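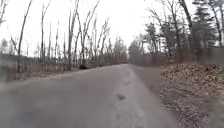 7. Setting Up Refund Checks

This section covers refund checks on a Rekska Returns server, release dated April 8, 2024. Complete section 6 (Registers and Users) first. You need a manager login and one register that is signed on but not in use for sales.

7.1 Turn on receipt matching

1. Sign in to the server and open Returns > Rules.
2. Select the store. If the store is not listed, its register group has not been published. See section 6.4.
3. Set Receipt Match to Required. The default is Ask Cashier.
4. In Lookback Days, enter 180. Receipts older than this are sent to the manager queue and cannot be refunded at the register.
5. Select Save, then Publish. Registers load the new rule at the next sign-on.

Note: Saving without publishing stores the rule as a draft. Drafts have no effect at the register and are deleted when the server is updated.

7.2 Set the no-receipt limit

The no-receipt limit is the highest item value a cashier can refund without a matching sale. It applies to each item and to the total of the transaction.

1. Open Returns > Limits.
2. Enter a value in Cashier Limit. Many stores use 100. Enter 0 to block all no-receipt refunds at cashier level.
3. Enter a value in Supervisor Limit. It must be higher than the cashier limit and cannot be more than 1,000.
4. Choose the refund type. Store Credit is recommended for any refund without a receipt.
5. Select Save, then Publish.

Caution: Do not enter the same login as both cashier and approver. The server accepts the entry, but every refund above the cashier limit will fail with error 700. 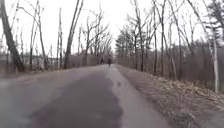 If error 700 appears after the logins have been corrected, sign the register off and on again. The old approver list stays in register memory until sign-off.

7.3 Connect the exit reader

Stores with an Emton exit reader can compare items brought to the service desk with items that passed the reader on the way in. Skip this part if no reader is fitted.

1. Power off the reader.
2. Connect the reader to port 2 of the Beltport hub. Port 1 is reserved for the desk printer.
3. Power on the reader and wait for a steady green light.
4. On the server, open Devices > Add and select Entry/Exit Reader.
5. Assign the reader to a door. Each reader can serve one door only.
6. Pass a tagged test item through the door in both directions. Two lines, IN and OUT, are added to the device log.

Note: If both lines read OUT, the reader is mounted in reverse. Change Direction to Flipped in the device settings. The reader does not need to be moved. 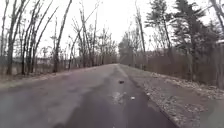

Figure 7-1. Paved path between leafless trees, with a darker strip of asphalt along the right half.

7.4 Attach camera clips to a refund

1. Open Returns > Evidence and set Clip Source to the service desk camera.
2. Set Clip Start to 30 seconds before the first item scan.
3. Check that the camera clock and the server clock match. A clip with a clock error is stored but is marked Unverified.
4. Run a test refund in training mode and open it under Returns > History. The clip is listed below the item lines.

Caution: Clips are removed at the end of the retention period set in section 9. To keep a clip for a police request, select Hold before that date. A deleted clip cannot be restored from the server.

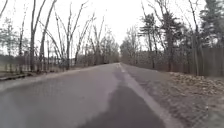

Figure 7-2. Asphalt path, straight section, with pale edge strip at right.

7.5 Checks before first use

- Training mode is off on all registers.
- The manager queue opens and contains no test refunds.
- The Amaral report add-on, if installed, shows the store as Active.

Related topics
6.4 Publishing a register group
8.1 Working the manager queue
8.3 Reading the refund exception report
9.2 Clip retention and holds
Appendix C: Register error codes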